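**Ticket: cap-side gripper closes short on orange bottles**
**Opened by:** me (Capucine Fleury)
**Project:** Stondska, two-arm handover
**Status:** open, workaround in place
**Who else is on it:** Reda Farouk

Okay, starting a fresh ticket for this because the old thread got tangled up with the tablet logging thing and I can't find anything in there anymore.

Quick recap for anyone at Sirndale who's picking this up cold. The method is the one from our November writeup: the fingered hand takes the bottle around the body and lifts it, the perception model (Gilbert) draws a mask over the bottle, we fit a long axis to the mask, and then the parallel gripper gets sent to a point just under the cap end of that axis. No bottle model, no markers, just the mask and the depth. The whole claim of the paper is that you can do the second grasp from the mask alone, so if the mask is off we have a real problem and I'd like to know before we submit!

**What I'm seeing**

I ran 40 handovers with mixed bottles. 32 were fine. All the ones that failed were orange, and they all failed the same way: the gripper goes in, closes too far down the body, and then bumps a knuckle on the hand. The controller throws a contact stop and we go home. No yellow failures at all, which I found pretty suspicious given that the yellow ones are the same shape as far as my calipers are concerned.
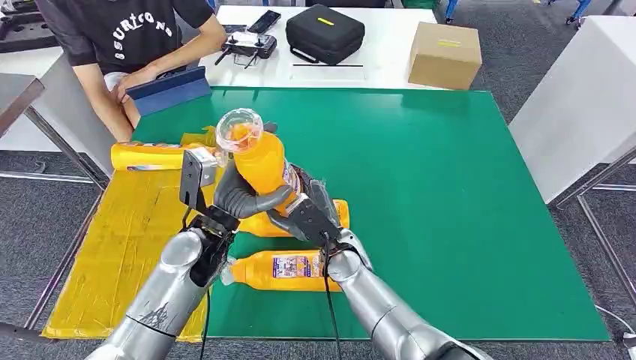 *Approach to the cap end. Held bottle is the one with the clear dome cap, label side toward the fingers.*

Look at how close the gripper fingers and the hand get to each other there. The two of them nearly meet, so a small error along the axis is all it takes. I had been blaming the wrist calibration for this (sorry Reda, I know you redid it twice).

**Things I tried, in order**

1. Recalibrated the gripper wrist against the mat corners. Residuals looked lovely. Same failures.

2. Slowed the approach down to a quarter speed. Same place, only slower, so it isn't a latency thing.

3. Turned off the axis smoothing. Got jumpier, no better. Turned it back on.

4. Swapped the lift order so the hand takes the bottle farther down the body. This one did help a little, but only because it gives the gripper more room to be wrong in. I don't want to count that as a fix – it hides the error and it makes the tilt harder to hold.

5. Dumped the masks and looked at them one at a time with a coffee. Should have been step one, I know.

**What the masks say**

The mask stops where the orange stops! On the clear caps Gilbert colors in the body and the neck and then just quits, because through the cap it's mostly seeing whatever is behind it. There's a bit of orange showing through the plastic and sometimes that gets picked up as a loose blob, which the cleanup step then throws away for being too small. So the "top" of the bottle ends up 10 mm lower than the real top, and the grasp point slides down with it, right into the fingers.

With a white cap it's a different story. The edge is crisp, the mask goes all the way out, and the axis length comes back right.
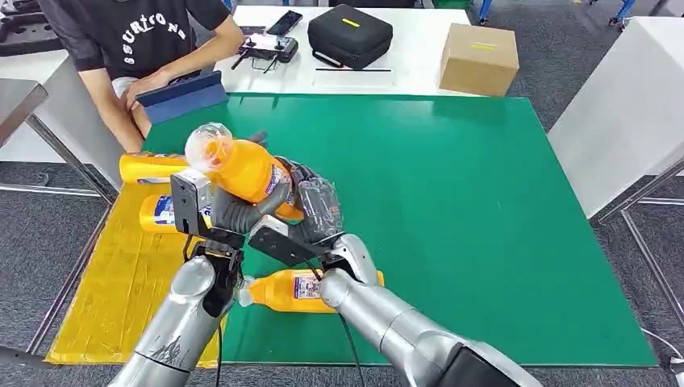
*Clear cap on the upper bottle, white cap on the lower one. Masks for both are in the run folder, look at them side by side.*

I like this one for debugging since you get the two cap types together: the upper bottle is in the hand with its clear cap pointing up and left, and the lower one is on its side on the mat with the gripper plates on it. Same model, same lighting, and only one of the two masks comes out full length.

So my working theory is that it was never about orange. I had sorted the failures by body color because that's the column we log, and we don't log cap type at all. I went back through the recordings to tag caps by hand and every single failure I've tagged is a clear one. I haven't finished tagging the good runs yet, so please don't quote that anywhere.

**Reda's reply, pasted from chat so it doesn't get lost**

> Makes sense to me. Can you check depth on the cap too? If depth is also dropping out there then the axis fit has nothing to hold on to and a better mask won't save you. Also, please leave my calibration alone now.

Fair enough. I checked. Depth on the clear caps is patchy: there are returns around the rim and then holes over the dome. It's not empty though, and the rim points are good enough to say "there's something here past the end of the mask." That's what the workaround uses.

**Workaround (on branch, please don't merge yet)**

- After the axis fit, look past the cap end of the mask for depth points that sit inside the bottle's own radius.
- If there are at least 4 of them, stretch the axis out to the farthest one.
- If there aren't, leave the axis alone and log a warning.
- The cleanup step now keeps small blobs if they're on the axis line.

I tried it on the recorded failures first, offline, and the grasp point moved up to where I'd put it by eye in most of them. A couple still look low to me, both with the bottle tilted pretty hard so the cap is facing away and the rim is thin. On the live table I've only done a short session and I'm not going to report a number from that. It felt better. That's worth what it's worth.

One annoying side effect: if another bottle is lying directly behind the held one and lined up with it, the stretch can grab points from the wrong bottle. The radius check should catch that and mostly does. I've been sliding the spare bottles over toward the yellow sheet between runs to stay out of trouble, but obviously the method is supposed to cope with clutter, so that has to come back in before we rerun the table for the paper.

**Still to do**

- [ ] Finish tagging cap type on the good runs (me)
- [ ] Add cap type as a column in the run sheet, finally
- [ ] Ask Stostwood if the Gilbert fine-tune set has any clear caps in it. My bet is very few
- [ ] Full rerun, same 40 bottle order, with the branch on and the clutter left where it falls
- [ ] Reda to look at whether the contact stop can report which finger got touched. Would have saved me a whole afternoon
- [ ] Change the failure breakdown in the draft. Right now it says "color" in the heading and I'm pretty sure that's wrong

I'm leaving the hand-takes-it-lower setting OFF for the rerun so we don't mix two changes. If you start a session and see it on, someone loaded my old config, just switch it back and restart the arm node.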